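Spent most of the morning rewriting the operating rules for the Prolto, our sidewalk rover, and I am having way too much fun with it. Thread on what changed, for anybody running a small wheeled robot where people walk and ride.

Rule one got shorter. The old version was a full page on "appropriate deference to other users of the space." Now it reads: people go first. Bikes count as people. Scooters count as people. Done!

Speed. We used to have one cap for the whole route. Now there are 3 zones, and the slowest one starts wherever there's an entrance, a curb ramp or steps. Yes, it makes the route longer. I timed it and I can live with it.

Stopping is my favorite section (I know, I know). A stop has to look like a stop. No creeping, no little wiggle while the planner thinks. If the rover is going to wait, it waits with its wheels still and its light steady, and it holds there until the path is clear. People read wheels way faster than they read lights.

Muammer Başaran pushed hard for this one after walking beside it for a whole afternoon at Skoltthorpe. His note in the log just says "it dithers." Fair!!

Bikes needed their own paragraph. Someone on foot gives you time. A cyclist coming up from behind gives you almost none. So: hold your line, no swerving, slow down straight. The rider will go around you if you're predictable, and a swerve takes that choice away from them.

Big open plazas are harder than sidewalks, and I will argue about this with anyone. On a sidewalk everyone knows which way everyone is going. On a plaza people can come from any direction, so the written rule is that the rover picks a lane beside a slab joint and stays with it. Looks a bit silly. Works nicely for the folks walking near it.

Low sun. We had nothing in writing on glare before, can you believe it? New rule: if the forward camera is washed out, drop to the slowest zone speed, wherever you are. If it's still washed out when you reach the next waypoint, park and call the operator. No heroics.

Logging. The Fomero log has 2,966 entries and Jamshid Bahrami found that 83 of them said "obstacle" and nothing else. What obstacle?? A rock? A person? A bollard? From now on the operator picks a type before the entry closes. If you can't tell what it was, "unknown" is a perfectly good answer and I'd much rather read that.

Somebody asked if we follow the Moradi checklist. Mostly! Its section on handing over between operators is great and we lifted it nearly whole (with permission). We skipped the parts on indoor elevators. Maybe in August.

Okay, plaza pics, the kind of ground these rules are written for.

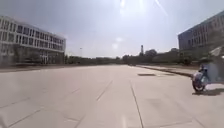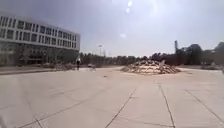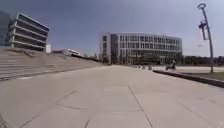 Last one: steps on the left, curb on the right, scooter rider near the edge. 28/05/2019 draft of the rules is up for comments, please be picky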